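Why I Stopped Sending a Newsletter Every Week

I used to be one of those people who swore by the weekly newsletter. Every marketing course I ever took said the same thing, show up in the inbox on a schedule or your readers will forget you exist. So for a couple of years I did exactly that for my little shop, Lurcombe, and I did it even when I had nothing to say (you could tell, believe me).

Then in August I went through the old ones over coffee and cringed. One was 90 percent a discount code I'd already sent out. Another was a list of "fun facts" about packing tape! My friend Su-chen Man, who has been on the list since the beginning, admitted she hadn't opened one in months. She felt bad about it. I felt worse.

So I quit the schedule. Now I write when there's something worth writing, and some months that's once, and in one very busy month it was three times.
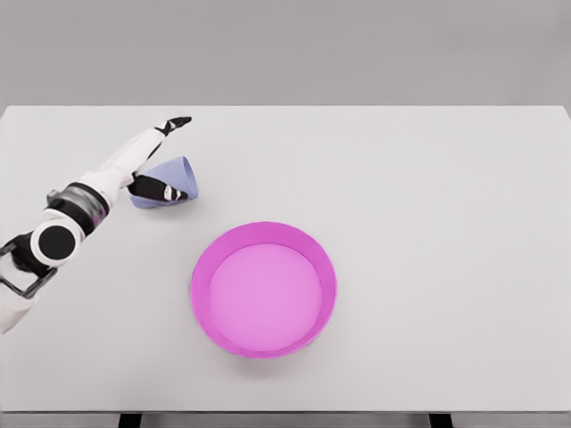 The first thing I noticed was that people wrote back. I sent a long, rambling email about why we dropped a supplier and got 40 replies, and I don't think I'd had 40 replies to everything before it put together. Chia-hao Yau, who runs a much bigger list than mine over at Greltia, told me I was leaving money on the table, and he may be right! His list is built for selling and it sells. Mine has always been closer to a pen pal arrangement, and I can live with that.

I do think the weekly advice makes sense for some businesses. If you sell groceries or event tickets, your customers want to hear from you all the time. But if you make 8 products and they hardly ever change, what on earth are you going to talk about every seven days? You end up padding, your readers learn to skim, and after a while they learn to delete.

The other complaint I hear is that the email software will punish you for going quiet. I worried about that too. My open rate dipped for the first couple of sends, then it climbed past where it used to be, and I've stopped checking it before breakfast.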